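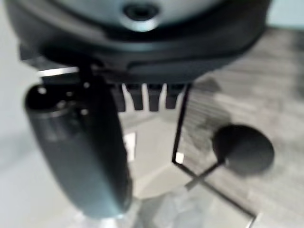

Chore robotics is the branch of automation concerned with small manual jobs in homes, shops and workshops, such as picking things up off a floor, clearing a worktop or putting goods back on a shelf. Machines for this work have been announced many times. As of 2024-01-28 few are sold, and most published results come from the firms that make them.

Background

Fixed arms have long done well on production lines, where each part arrives in the same place and facing the same way. A kitchen or stockroom offers neither condition. Early makers of chore robots treated this as a matter of better cameras, a view that has not aged well. Much of the remaining trouble lies in the hand.

Difficult objects

Thin, clear and crumpled things remain hard to handle. Plastic wrapping gives a camera little to fix on and changes shape when touched. Wire goods catch on fingers and on each other. Flat items lying on a floor have no edge for a broad finger to get under. Makers' films tend to show boxes, cups and soft toys.

Trials

The best-known British test took place at Welorcombe, where a Bonon arm was given 159 tidying tasks over 14 days. Bonon described the outcome as "near household level". The full results, released the following March, showed that staff had stepped in on many of the tasks, and that a task was still marked complete if a person had freed a stuck item. Time spent resetting the room was left out.

Esquivel, a rival maker, tested a two-fingered hand in 10 shops. It reported fewer dropped items but did not say which goods had been removed beforehand. The Mavgate workshop study, which had no maker's money behind it, found that a person took less time than the machine on every job it tried.

Assessment

Supporters say that speed matters little if a robot can work overnight. Critics reply that a machine which needs rescuing cannot be left alone overnight. Bonon has said for 15 years that a general home model is close. No price or release date has been given.

See also

Industrial robot
Robot vacuum cleaner
Warehouse automation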